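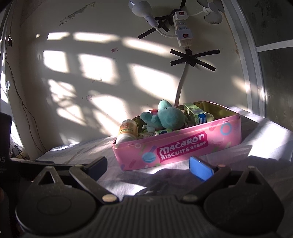

Cluttered container pick, hand-held gripper: how much sun is too much?

Serell Forum > Data collection > Grasping

Print this thread | E-mail this thread

galley_ops
We are collecting demonstrations for Galley, our pick-from-clutter policy. Target is 1,000 episodes. The container is a biscuit tin, the gripper is hand-held, and the wrist view is the only input. The teal plush bird is always the first pick. My question is the lighting. Direct sun gives hard patches on the cloth and the wall, and one finger pad is lit while the other is in shade. Do I hang a blind or carry on?

tern_offset
Carry on. If the policy will run near a window, it needs windows in the training set. Diffuse light everywhere gives you a policy that fails on the first bright Friday.

mk2_shim
Disagree. Sun is fine as a variable, but he isn't varying it. If every episode is taken at 3 p.m., the wall pattern becomes a landmark. We had this at Kakelville: success fell by 20 points when we moved the same bench to the opposite wall.

tern_offset
That is an argument for more sessions. It doesn't support a blind.

galley_ops
Two sessions a day at present, both after lunch. I can move one to the morning.

lowpass
I'd worry more about the lining. Bare gold-coloured metal inside the rim will throw reflections that shift with the tool. Also, the bird is lying across the other contents, so the first pick hides half the problem. Randomise the order, and start some episodes with the bird already out.

mk2_shim
Seconded. And lock the exposure, or the pads will change shade whenever the view swings towards the wall. Shearer has a tracking check that flags bad segments. Run it before you label anything.

galley_ops
Exposure is on auto. I'll lock it and re-shoot 20 for comparison. The tin stays, as it's in the test set.

tern_offset
Then add 2 more containers. One tin is one tin.

lowpass
Matt ones, please.

Search this forum: Enter keywords Go

Contact the moderators | Copyright Serell Forum | Back to top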